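Clitomness Community Hall
Equipment Loan Group
Minutes of the regular meeting, 5/11/23

The meeting opened in the small room on the ground floor. The minutes of the previous meeting were accepted with one correction: the pair of crutches listed as missing had been returned to the Bratden branch and should not have been written off.

1. Balance
The loan account stands at $1,853. Deposits held against items on loan come to $568 and are kept separate. The bill from Witkowska for replacement tires and brake parts has been paid in full.

2. Items on loan
The group has 24 items out at present, most of them walkers and bath seats. Two wheelchairs are overdue. Reminder letters have gone to both households and a phone call will follow if there is no answer by the end of November.

3. Folding wheelchairs
The group discussed the folding manual chairs, which are asked for more than anything else on the list. It was agreed to keep the type with the blue fabric back and seat, black armrest pads and push handles at the back. The fabric wipes clean and the chair fits in most car trunks. The rigid chair donated last winter has been borrowed once and will be offered to Bratden. 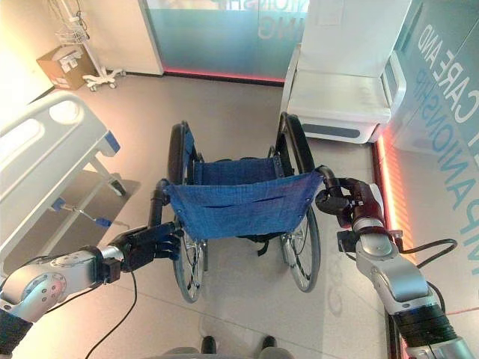 Bratden replied that they would take the rigid chair but had no room for it until their storage closet was cleared, and asked whether the footrests would come with it. They will. Bratden also asked that chairs sent between the two branches be checked for loose armrest screws before they leave, as one arrived in poor shape this spring. Agreed.

The checklist for returned chairs will now read: brakes, tires, hand rims, armrests, push handles, seat fabric, straps. Any chair that fails on brakes is to be tagged and kept off the loan shelf until repaired. The pocket on the backrest is to be emptied before the chair is put away. House keys were found in one last month and it took a week to return them.

4. Storage
Chairs are to be stored folded, along the back wall, with the walkers in front. The space by the side door must stay clear.

5. Supplier
Warkeline has sent a price list for seat and back covers. A decision was put off until a quote comes in from Witkowska.

6. Other business
The loan form needs a second phone number line. New forms will be printed when the current stack runs out.

The meeting closed at 8:40 p.m.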